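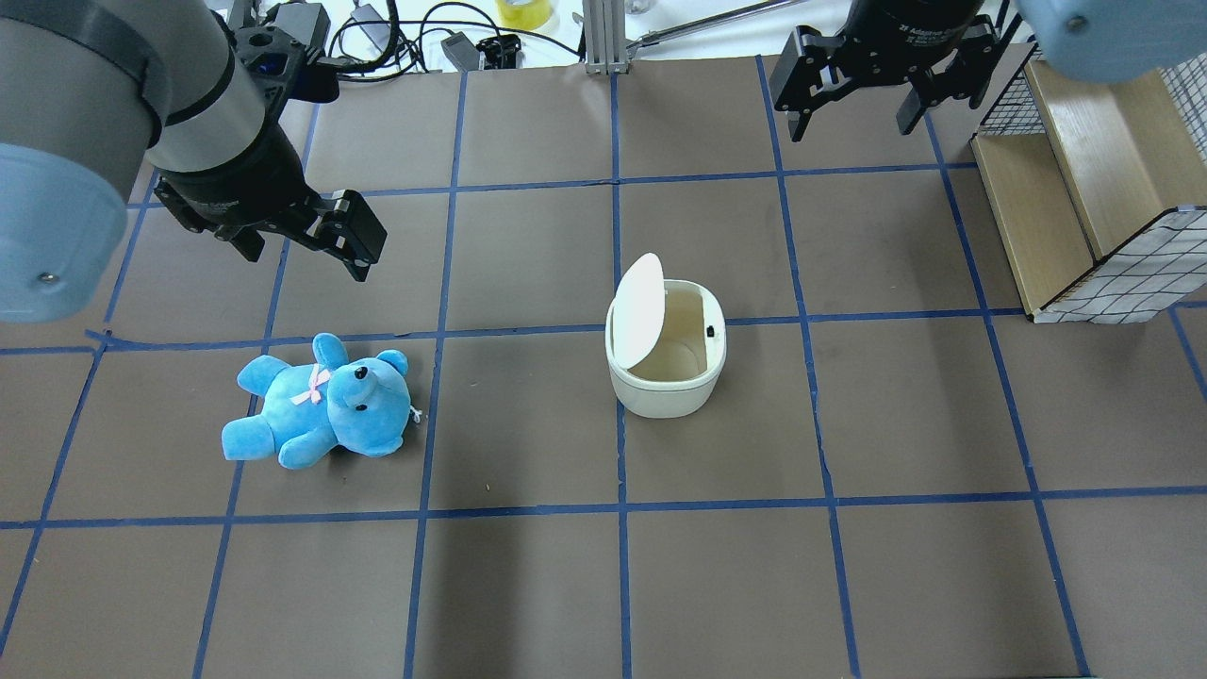

How long does a donated stuffed toy wait before it finds a new home? In our records the wait depended mostly on the size of the toy, and small toys left the shelf much sooner than large ones.

Figure 2. Stuffed toy on the floor.

4.2 Waiting time of donated toys

The register of the Hatcombe reuse shop contains 2157 stuffed toys. For each toy the staff wrote down the day of arrival, the day of sale, the longest side and the general condition. Toys that were withdrawn for safety reasons, for example with an open seam or a weak eye, are kept in a separate list and are not part of the analysis in this section. A stuffed toy such as the one in Figure 2 belongs to the "soft, single" class. Sets and hand puppets are treated in Section 5.

The effect of size was clear in all parts of the year, but it was not equally strong. In January the shop receives many toys at the same moment, and the shelves become full. Large toys were then often moved to the storage room, where customers cannot see them. The register does not show when a toy was moved back to the shelf, so a part of the long waiting time of large toys must come from the storage and not from low interest. We could not separate these two effects.

Condition had a smaller influence than we expected. Toys marked as "worn" waited only a little longer than toys marked as "good". One possible explanation is the price – worn toys were put in the low price basket near the door, and this place is passed by every visitor. The second shop, Gunileo, has no such basket, and there the worn toys waited clearly longer.

To check the quality of the register, we took a random sample of 200 entries and compared them with the paper labels, which both shops keep after the sale. Most differences concerned the size, where the longest side had been measured with or without the tail. We followed the rule of the Sametti guide and counted the tail only when it is stiff. The dates agreed well, except for a few labels on which the day and the month had been exchanged.

We did not ask the buyers for whom the toy was bought. Some of the small toys were probably bought for dogs, and for these sales the word "reuse" has a different meaning. This point is taken up again in the discussion.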